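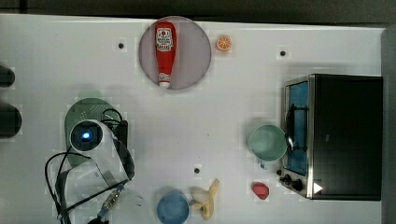
Ticket 951: toaster oven, door will not stay shut
Site: Gilchrist, demo kitchen
Status: open

Reported in July. Door on the compact oven (black, steel trim) drops open a few millimetres when the table is knocked.

08:40 Unplugged. Wiped the hinge and the catch. No change.
09:15 Moved the plate and mug away from the door and opened it fully. Hinge feels slack on one side.
09:30 Tightened both hinge screws. Held for 8 openings, then slipped again.
10:05 Asked Juritz for a replacement catch, part 163. They have it in stock.

Knobs all turn freely. Leave unplugged until the part is fitted.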